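Plinulent audio guide at Ulterness Palace: worth the extra?

I've been to Ulterness twice before and both times I wandered through the state rooms with a folded leaflet, nodding at portraits and taking in next to nothing. So when I went back in August with my friend Karlijn I decided to pay for the Plinulent guide, the little handheld player they've brought in to replace the old headsets (the ones with the orange foam, if you remember them, they always smelt of somebody else's hair).

You pick it up at the desk in the gatehouse, leave a card or some ID, and off you go. It's the size of a bar of soap and hangs round your neck on a cord. You type in the number on the wall, or you let it follow you from room to room and start by itself. I tried both. Typing is better! Left to itself it kept starting the Long Gallery while I was still in the Queen's Closet, and I had to listen to a whole piece about ceilings I couldn't see yet.

The main tour is read by Liam Brennan, who has a lovely dry voice and doesn't rush. He begins with the first house on the site, which was only a hunting lodge, and takes you through the fire, the rebuilding under the second duke and the long sulk of the dowager, who was packed off to the east wing after her stepson inherited and stayed there until she died. I'd never understood why the east wing has its own chapel and kitchen. Now I do, and it made those rather plain rooms my favourite part of the whole visit.
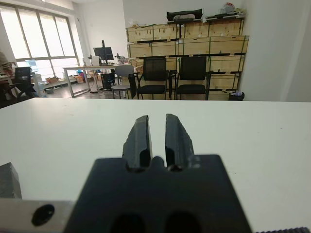
Black fingers on a stepped block, silver plate to the left.

There's also a second, deeper tour called The Builders, written by Carola Engelhardt, and if you like knowing how a roof stays up it's the one to have. She spends ages on the timber store and the mason's marks on the back stairs, and there's a brilliant section on how the great hall was shortened by two bays to save money. Karlijn gave up on it by the armoury and went back to Liam. I'd say do one or the other, as swapping between them loses your place and you have to scroll back through a very long menu to find it.

And the menu is my main grumble. There are 341 stops on the thing, counting the gardens, and they're listed by number with no room names. If you've missed a sign on the wall you're stuck. I wanted to hear the bit on the painted staircase again and ended up in stop 439, about drains. (The numbers skip all over the place, so don't expect them to run in order.) It was quite a good bit about drains, to be fair.

Sound is clear, even in the hall when a school party came through. The volume buttons are stiff and very close to the stop button, so I cut Liam off mid-sentence more than once. The battery lasted from ten in the morning until we handed the players in at four, with a long lunch in the middle. If you wear hearing aids, ask for the neck loop at the desk, as it isn't on display.

Compared with the guide at Trundville Castle, which I did last year and found terribly solemn, this one is much better company. It admits when the historians don't agree, and it isn't shy about the dull bits of the family either. The gardens section is thin, mind you. Two minutes on the whole lime walk and hardly a word on the water gate.

Four stars from me. I'd hire it again for the east wing alone. Go on a Sunday afternoon if you can, the queue at the desk was much shorter then when I popped back for my umbrella.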